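Subject: Re: Day trip to the salt mine at Castley

Hello all,

thank you for the answers. I called the Mivero office again on Wednesday and now I can reply to the open question from last week:

> Is the price for the mine tour the same if we come
> as a group, and does it include the small train? My
> parents would like to join, but they cannot walk
> down so many steps.

The train is included. It goes from the Vaughan entrance to the lower gallery, and only the last part is on foot, with 33 steps and a handrail on both sides. The price for a group is 4000 in total, paid in advance, and a group must have at least 6 persons. 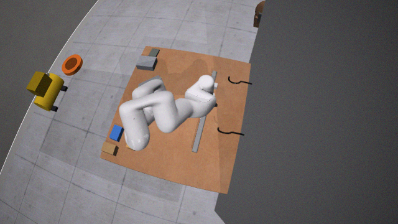 Please take a warm jacket also in summer. The guide speaks English, but if somebody needs another language, the office must know it before we pay. Children are allowed from school age.

After the tour the bus waits at the parking lot and brings us to the lake, where we can have lunch. I would prefer the Ito restaurant, as it has a terrace and they accept a reservation without deposit.
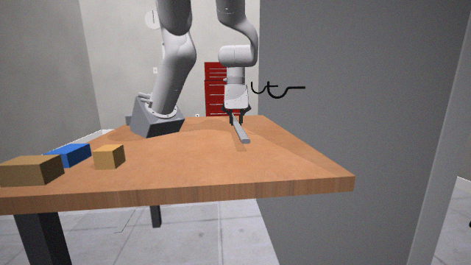
The other possibility is to bring our own food and eat at the shore. Both are fine for me, please write which one you like better. The bus back leaves at 5:30 p.m. and it does not wait, so we should be at the stop a little earlier.

Best regards from your list member in Castley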